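January 28, 2019

My paper lanterns again. In October I wrote that I would not make any more balloon shapes, because the glue took over the whole kitchen. But Aino Halonen asked me for lanterns for her window, and I said yes before I thought about it.

So, balloons, a folded towel and white tissue paper. 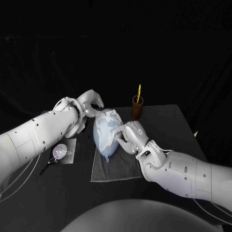
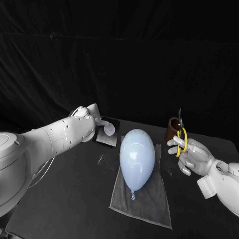 *The blue balloon on its gray towel, with tissue on it in the first photo.*

The towel is the best thing I learned this winter. A balloon on a bare table goes away from you as soon as you touch it with a brush. I tried a soup bowl first, but then the paper sticks to the edge of the bowl and you tear it when you lift. A towel folded flat is softer, and you can pull the cloth up a little on the side where you need it.

For glue I use white school glue with water, half and half. Shadi Azar makes hers from flour and she says it dries harder. Maybe it is true, but mine smells better after two days.

I tear the tissue with my hands and do not cut it. A torn edge lies down more softly – with scissors you see every straight line when the light is inside. The pieces should be as big as my palm. Bigger pieces make long creases on the round part. Small creases I leave alone, I like them, they look like the skin on warm milk.

I start from the top and go down one side, and the knot stays free. You need it later for hanging the balloon to dry. Six layers is enough for a small lantern and seven for a large one. With fewer than that, the shape falls in when the balloon comes out. I always let each two layers dry overnight before I continue, so one lantern takes most of a week.

When everything is dry, make a very small hole near the knot and let the air out slowly. My first one I popped with a needle, and the paper cracked from top to bottom.

Aino wants hers without color. For myself I will try one with pressed leaves between the last two layers, if I can find where I put the leaves.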